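社区问答 > 板球 > 规则与计分

DLS改目标之后,第二队到底要追多少分?我们队和对手吵了一晚上 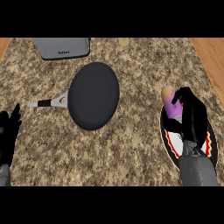

DLS算出来的“标准分”和“目标分”是不是同一个数?
不是同一个数。目标分是标准分取整以后再加1,追到目标分算赢,刚好等于取整后的标准分算平。

Ubaldo Caputo 发表于 2024年1月24日 星期三

先说情况。业余联赛,30轮制,白球。我们先攻,打满30轮,拿了187分。对方追分打到第12轮下雨,停了快一个小时,回来裁判说比赛缩到24轮,报了个目标分。对方队长说按平均每轮得分算就行了,187除以30再乘24,差不多150。裁判用手机上的程序算出来是163。

结果对方最后162分,丢了7个门。裁判判平局还是判我们赢,现场说法都不一样,记分员写的是“平”,后来又划掉了写“负1分”。群里吵到半夜。

几个问题一起问了吧,懂的帮忙看下:

一,为什么目标比平均每轮得分算出来的高那么多?对方少打了6轮,不是应该更吃亏、更要照顾他们吗?

二,162到底是平还是输?

三,如果雨一直下、比赛没恢复,是按第12轮停的时候算吗?当时他们是71分丢2个门。有人说没打够20轮就作废,有人说打够5轮就行。

四,我们联赛规程里只写了一句“受天气影响的比赛按DL法处理”,没写DLS,也没写哪个版本。对方拿这个说事,说D/L和DLS不一样,要重算。

我自己是守桩员,平时不管这些,这次被推出来查。先谢了。

补充:对方停之前那两个门都是第9轮以前丢的,停的时候场上两个击球手都打稳了。不知道有没有关系。

Teresa Pinheiro

我当了几年的联赛记分,这种吵架见得多。赶时间,按你的顺序说。

一。为什么不能用平均每轮得分。老办法确实这么干过,后来大家都不用了,就是太偏向后攻的队。你想,30轮要拿187,手里10个门,前面不敢乱打,怕打光了人。现在一下变24轮,门还是那些门,人均可以放开打。轮数少了两成,但是“资源”没少两成。DLS算的是资源,资源=剩余轮数和剩余门数一起看的。所以对方虽然少打6轮,损失的资源比6/30小,目标自然不会按比例掉下来。

这也回答你补充的那个,有关系。停的时候只丢了两个门,还剩8个。门多的时候,轮数才值钱,砍掉6轮损失的资源其实比丢了七八个门的时候砍要多。要是他们当时已经丢了8个门,后面6轮本来也不一定打得到,砍掉基本不亏,目标降得就更少。至于你说的两个人打稳没打稳,程序不管这个,它只认门数,不认是谁在场上。强棒出局还是末位出局,算起来一样。很多人不服就是不服这一点,但规则就这样。

163对不对我没法替你验,要看中断的准确位置,第12轮打完停的,还是12轮打到第几个球停的,差几个球结果会差一两分。你们记分表上应该有,让记分员翻出来。

二。162是输还是平,看裁判报的163是什么。如果报的是目标分(target),那162就是平,追到163才赢。如果报的是标准分(par),那163才是平,162是输1分。我怀疑你们记分员就是在这里绕晕了,先写平又改负1分。这种事很常见……程序界面上两个数经常挨着。

还有一点,一般说来,复赛以后报的都该是目标分,标准分是比赛被迫结束的时候拿来对照的。所以按惯例我猜是平。但是猜不算数,问裁判。

三。比赛回不来的话,就看停的那一刻,对方的得分和那一刻的标准分比。高就他们赢,低就你们赢,一样就平。71分丢2门,12轮,你们程序里输进去有表可以查的。这里不用缩轮数,因为没有重新开始。

最少轮数:正规的50轮制一般要第二队打够20轮,20轮制要打够5轮。30轮制没有统一说法,全看联赛自己的规程。你们要是没写,那就真没法说,只能去问组织的人。别拿50轮的规定往30轮上套。

四。看下面那位怎么说吧,这个我不是很熟。我的理解是DLS就是D/L后来改的,名字多了个S,业余联赛写“DL法”的多得是,没人因为这个翻案。

对了,一个容易错的地方:先攻那队如果没被打断,资源是100%还是按30轮的资源,这里要注意。表上的100%对应50轮10个门。30轮制开局双方都不到100%,要拿30轮的那一行去比。有人用纸表手算的时候直接拿100去除,目标就算低了。让他重算一次。

Américo Morais

楼上大部分对,补几句。

纸表是标准版,电脑程序有标准版也有专业版,两个出来的数字可以不一样。先攻队分很高的时候差得明显,187/30轮不算特别高,差也就几分。但几分就够你们吵的了。所以第一件事,问清楚裁判手机里装的是哪个。网上免费的那种计算器很多都是标准版的,还有的写着DLS其实用的是很老的表,我试过两个,同一场输进去差4分。

比赛没开始前双方队长就该对好用哪个程序,写在记分表背面,签字。我们这边Fleltanholm的联赛就是这么弄的,打那以后吵得少多了。下雨那天再商量就晚了,谁都只认对自己有利的那个。

关于规程只写DL法。我不是裁判,但管过两个赛季的赛程。申诉一般看的是:当场有没有提异议,结果有没有签字。对方队长当场接受了目标分,接着打完了,回头再说版本不对,我们这边是不受理的。你们那边什么规矩得看你们自己的。

另外想说一下平均每轮得分那个。你算的150,其实是149.6,得进成150才赢,不是149。就算真用这个办法也要先把取整说好。

不过有的小联赛到现在规程里还真写的是用平均每轮得分,因为没人会算DLS。没写错,合法的,就是对先攻的队不公平。你们写了DL法就不能退回去用这个,对方那个说法站不住。

计时这块也查一下。停了快一个小时砍6轮,按几分钟一轮扣的?常见是4分钟多点一轮,而且多数联赛头一段时间是有宽限的,先吃掉茶歇,再扣轮数。如果当时茶歇还没用过,或者宽限没给,那砍6轮本身可能就不对,后面算什么都白算。这个比争D/L还是DLS有用多了。

Macarena Quezada

平局就平局呗,各拿一分得了,我们队有一回因为差1分闹到换联赛,何必呢

还有,投手限额缩轮以后也要改的,30轮一人最多6轮,24轮就一人最多不超过5轮(24除5除不尽,有4个人可以投5轮,另外一个4轮)。你们查查对方有没有人超,也查查自己的。别光顾着查分数然后自己人多投了一轮。

Ubaldo Caputo

回来更新。问了裁判,163是目标分,不是标准分。所以是平。记分员第二次改错了,已经改回来,两边队长都签了。

中断是第12轮打完整停的,没有半轮。程序是什么版本他自己也说不清,说是手机里一直用的那个……算了。

茶歇那个问到点子上了,茶歇确实是两局中间已经用掉的,所以没得吃。宽限的话规程里压根没提。Américo说的签字那个办法我提到群里了,下个赛季规程估计要加两行,一行写程序名,一行写最少打几轮。

投手我去翻了,我们有一个人投了5轮,没超,吓我一跳。

谢谢各位。Teresa说的30轮那一行我也拿纸表试着算了一遍,没算明白,有空再看。

Teresa Pinheiro

没算明白正常。步骤贴一下,你对着来:

先查30轮剩余、丢0门那一格,这是先攻队的资源,记R1。后攻队开局也是这个数。然后查停的时候剩余18轮、丢2门那一格,再查复赛时剩余12轮、丢2门那一格,两个相减就是损失的资源。开局的减去损失的,得R2。目标就是187乘R2再除以R1,去掉小数,加1。

注意18和12别弄反,很多人查成“已打12轮”。表的行是剩余轮数,不是已经打了的。还有复赛那格的门数还是2,中间又没人出局。

R2比R1大的情况另外有一套算法,你这场用不着。

纸表算出来和163差个几分也别急着去找裁判,上面说过了版本不一样。已经签字了就别动了。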